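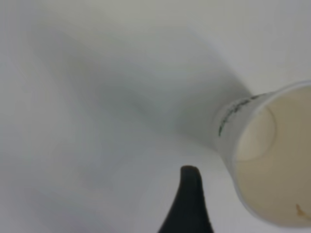
Section 4 is where I get you through the first fill and flush on your Delerine countertop water filter. You've already got the housing screwed together and the blue cap off the inlet (if you haven't, go back to section 3, I'll wait). Before you open the valve, get something to catch the first water in. I use a white paper cup like this one, as gray carbon dust shows up nicely against white and you'll want to keep an eye on it.

1. Push the Pudell hose onto the inlet until you feel it click, then tug it gently. If it slides back out, the end wasn't cut square. Trim it and try again.

2. Open the cold tap slowly, a quarter turn at most. The housing will gurgle and spit for around 30 seconds.

3. Catch a little water and look at it. Gray or cloudy is fine at this stage. Tip it out.

4. Now let the filter run into the sink for 2 full minutes.

5. Close the tap, wait a bit, and open it again – this knocks loose any air still sitting at the top of the cartridge.

CAUTION: Cold water only! Hot water softens the seal and you'll end up ordering part 283 from me, and it takes forever to arrive.

We use cookies to remember your settings and improve this site. Accept all | Manage preferences 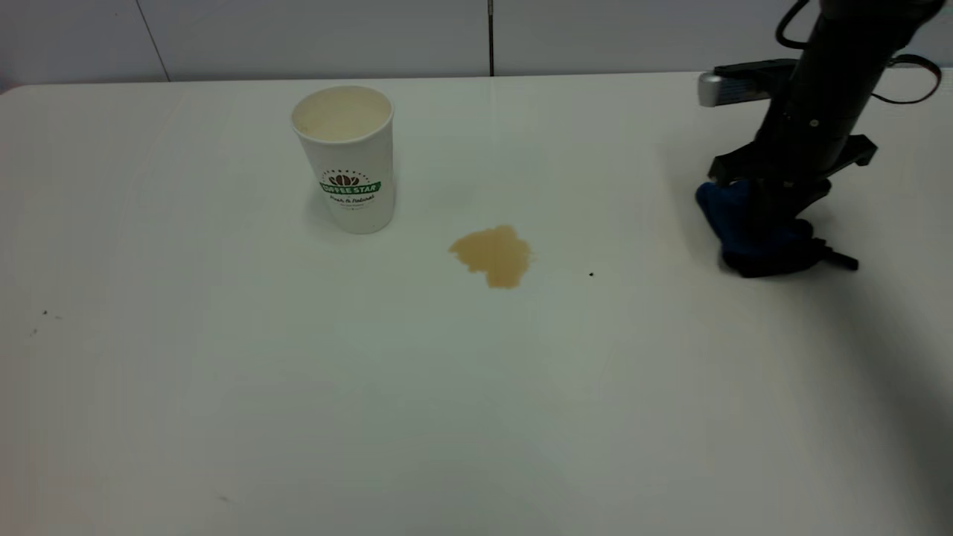
6. Catch some more water and check it again. If it still looks gray, repeat steps 4 and 5. My own filter at home needed three rounds, and Lamduan Chuensuk in our Wiriya shop has seen one that needed five, so don't panic.

7. Run a dry finger around the bottom of the housing. If you feel a drip, close the tap and tighten the ring by hand. Please don't use a wrench, even the nice Illey one.

NOTE: Water that tastes a bit flat on the first day is normal. If it tastes like plastic after that, flush again and leave the spout open overnight with the tap off.

8. Set the dial on the lid to 154. That's the number of days until your next cartridge change, and you turn it down yourself whenever you remember (I do mine when I pay the bills).

Going away for more than a week? Skip to section 6 before you leave.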